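Search stories Go
Filed under: Flash Fiction

Room 9

Faith Nzioka had the taxi coming at six and the bed still looked like that. Satin. Her aunt's good one, burgundy flowers and curls of grey all over it, sliding off every time you breathed near it.

Smooth it. Slides back. Smooth it again.

And the maroon thing in the middle, soft, bunched up - she'd packed it twice and unpacked it twice. Was it even hers? It smelled like Ogola, like teh lake house, like June. 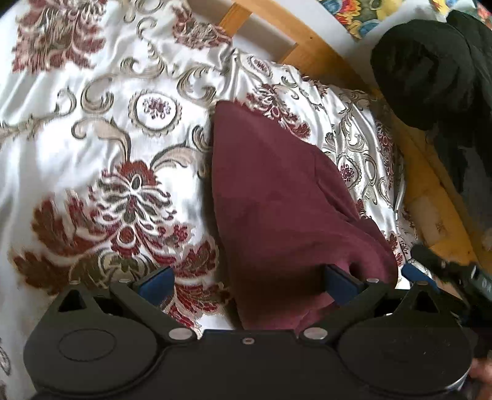

Downstairs

Horn. Already? She left the bed creased. Took the stairs two at a time, bag banging on the rail.

"You forget anything?" her aunt called.

"No," said Faith. Her hands were cold. The driver had the boot open adn was looking at his watch.

We use cookies to improve your visit. Accept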